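Prindolbridge Makers Help > Robots & Automation > Teaching by demonstration

Teleop demos in sim: my policy copies my hesitation. Record more, or record better?

Asked by orathai_m
Tags: teleoperation, imitation learning, simulation, kitchen tasks
2 answers

Hi all! I've been teaching a simulated arm to do small kitchen jobs by driving it myself, and I'm having more fun than I've had with a computer in years. I'm stuck on one thing though.

The task is putting a clear lid on a small bowl on a counter. I drive the arm with a 3D mouse (six axes, two buttons, one of them opens and closes the gripper). I've recorded 60 demos so far and trained a fairly plain behavior cloning policy on them. It picks up the lid nearly every time, which made me yell out loud the first time I saw it. Then it carries the lid over to the bowl and just hangs there. Sometimes it drifts a little left, a little right, and stays up in the air until the episode times out.

I watched my own recordings again and I do the same thing! I get over the bowl, stop, squint at the screen, nudge, stop, nudge, and then finally go down. In some demos I'm sitting still for a quarter of the whole recording.

So my questions are: do I keep these and record a lot more, or throw them out and start over? Is there a trick for lining up two round things when you only have a flat view? And would I be better off guiding a real arm by hand instead? A friend from the Kitier workshop has one I could use in January, but I'd love to get this going in sim first.

Settings, in case they matter: recording at 20 steps a second, two camera views plus joint positions going into the policy, bowl position randomized a little each episode, lid always starts in the same place.

Orathai Mahawong

Comment from boseck_fan: what do you have for action space, deltas or absolute?
Comment from orathai_m: deltas, end effector, position and rotation

Answer 1 (accepted)

Oh, I love this problem. You've already found the cause, so you're most of the way there.

With delta actions, every moment you sit still gets saved as "at this spot, do nothing." Do that in 60 demos and the policy learns that the right thing to do above the bowl is nothing. It has no memory of how long it has been waiting (unless you gave it some history, and it doesn't sound like you did), so once it outputs zero it sees the same view again and outputs zero again. Stuck forever.

What I'd do, in this order:

First, filter before you record anything new. Go through each demo and drop the steps where the action is close to zero and the gripper command doesn't change. Be careful around the grasp! If you cut the steps where the fingers are still closing, you end up with a policy that lifts before it has hold of the lid. I keep everything for half a second on each side of a gripper change and trim the rest. Retrain on that. It costs you one evening and you may be amazed.

Second, change how you drive. Do the lining up while you're still moving. I come in high, fix left and right during the last part of the carry, and then go down in one slow steady push. A slow demo is fine. Slow is still motion. What hurts is the start and stop.

Third, practice without recording. I do ten or so throwaway runs every time I sit down, even now. My hands are terrible for the first few.

As for lining up round things, add a second view just for you, the driver. It doesn't have to go into the policy. I put one looking straight down over the bowl and one from the side of the counter at bowl height, and flip between them with a key. From a single angled view you can be way off in depth and have no clue. My own lid task has a very similar setup, so you can see what I mean about the angle:

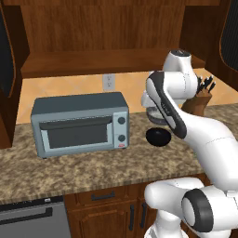

Clear lid held over the black bowl, seen from my angled view of the counter.

From there I'd say the lid was centered, and I have said so many times and been wrong. Before I go down I always check the overhead view. Clear objects make it worse too, because the rim is so faint. For driving practice you can swap in a bright solid color for the lid, then put the clear one back when you record for real.

Also watch your wrist. If the lid is tilted, one side touches first and the whole thing skates off. I turned rotation down to 40 percent of its normal sensitivity on my mouse, and my demos got so much cleaner.

After all that, if it still misses, record more, and randomize the lid's starting place as well as the bowl. I got good results at 64 demos after trimming, and I had 888 messy ones sitting on the drive from before that never got me anywhere. I still have them. I can't bring myself to delete them.

Please post how it goes!!

Waraporn Thaweesak

Comment from orathai_m: I trimmed the idle steps last night and retrained, same demos, nothing else changed. IT GOES DOWN NOW. It lands on the bowl a bit more than half the time. Setting up the overhead view next. Thank you thank you
Comment from Waraporn Thaweesak: Yes!!! Half the time on your old demos is a great sign. Send me your trimming threshold when you settle on one, I never found a number I liked.

Answer 2

Hand guiding is worth trying if you get the chance. It feels much more natural and you line things up by eye like you would with your own hand. Two catches. Your arm and body end up in the camera views, so what people often do is guide it once, save the joint path, and replay it with no one in view to get the recording. And you can't move those demos straight into your sim without matching the arm and the counter layout pretty closely.

I'd finish the sim version first. I think the Marinescu scripts have a replay tool, haven't tried it with a gripper.

Comment from boseck_fan: it works with a gripper but save the open/close signal separately or it gets lost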